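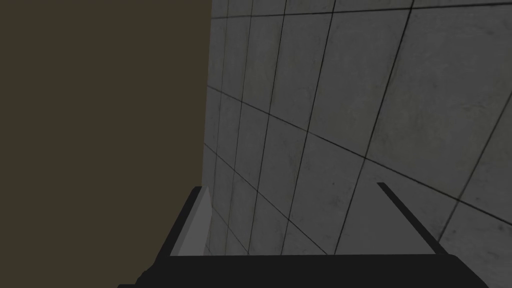
Ticket 730
Site: Nulton
Cell: Irari 4, sim twin and real cell
Reported by: night shift
Status: closed, one follow-up open

Fault as reported
Wrist camera view in the sim doesn't line up with the pre-grasp pose in the program. Gripper opens to full width on command. At the check pose the real camera looks down at the tray. The sim camera looks past it, and the part finder times out with "no candidate".

Log

6:40 am. Reran the check pose in the sim from a cold start. Same result, timeout on each try. Joint values match the real controller to the last decimal place, so the arm model isn't the trouble.

7:15 am. Swapped in the older Murik gripper model. No change. Put the current one back.

7:50 am. Compared the tool file with the one on the real cell. The camera mount in the sim is rotated 90 degrees about the flange. Someone had re-exported the tool after the bracket was redrawn at Rowlands, and the export used the other axis convention. The real cell still has the old file and runs fine.

8:20 am. Corrected the mount rotation and reloaded. Camera now faces the tray at the check pose. Part finder still slow on the first cycle, normal after that.

8:45 am. Checked the finger offset while the file was open. It was out as well, by more than 4 mm along the closing direction. Copied the value across from the real cell.

9:30 am. Ran 131 simulated picks with random tray positions. No timeouts. Two picks closed off-centre, both with the part hard against the tray lip. The real cell does the same thing and there's a separate ticket for it.

Cause
Wrong axis setting on the tool export. Finger offset wasn't carried over in the same export.

Fix
Mount rotation and finger offset corrected in the sim tool file. No changes made to the real cell.

Follow-up
Rowlands to re-export the bracket with the right convention. Until that arrives, don't sync the tool folder from the server, as it will overwrite the corrected file. Local copy is saved under Irari, tool, January.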